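**Ticket 1972: Stylus input lost after sleep, Dendard tablet**

Status: Open. Priority: Normal.

The customer reports that the Kvam stylus stops responding when the tablet wakes. Touch input is not affected. Pairing was repeated 6 times. 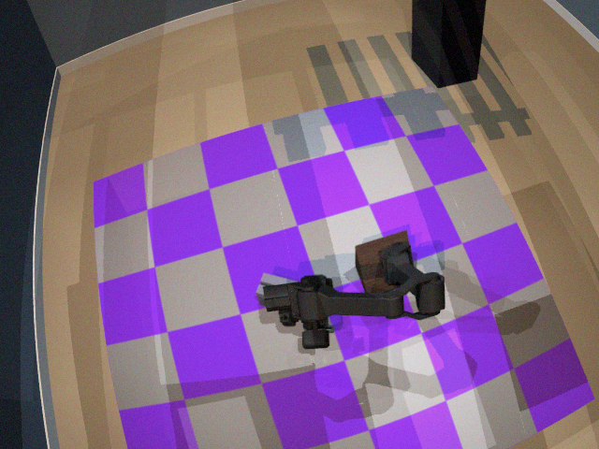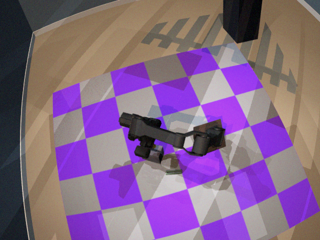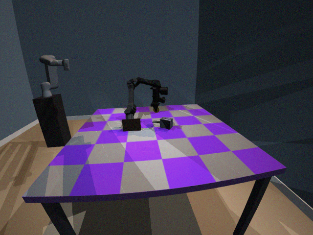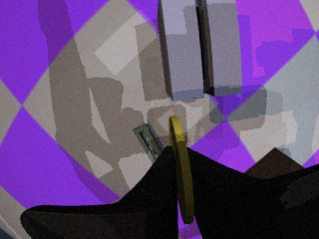

*Edvin Hovland*

The pen battery reads 40 percent. Please install the current Bastine driver, restart the tablet, and reply with the pen firmware version.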